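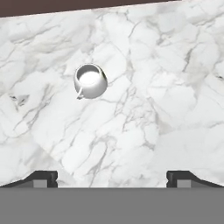

Xícara branca, mármore branco.

Voltou a circular o conselho de que café depois das 3 da tarde acaba com o sono de qualquer pessoa. De qualquer pessoa mesmo? Fui atrás da fonte.

O texto que todo mundo compartilha cita "um estudo" com 33 participantes, todos estudantes, 20 deles em época de prova. Dormiram mal. Que surpresa.

Não tinha grupo sem café. O sono foi medido por questionário, de manhã. E a conclusão virou regra com horário marcado.

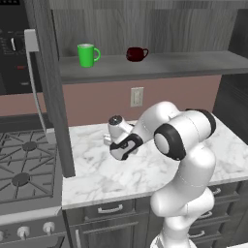

Lucimara Falcão respondeu que comigo funciona porque sou teimosa, e que ela parou às 3 e dorme melhor desde dezembro.

Pode ser, Lucimara. Você também largou o celular na cama em dezembro. Qual dos dois foi?

Sigo esperando um estudo decente. Se alguém tiver, manda o link.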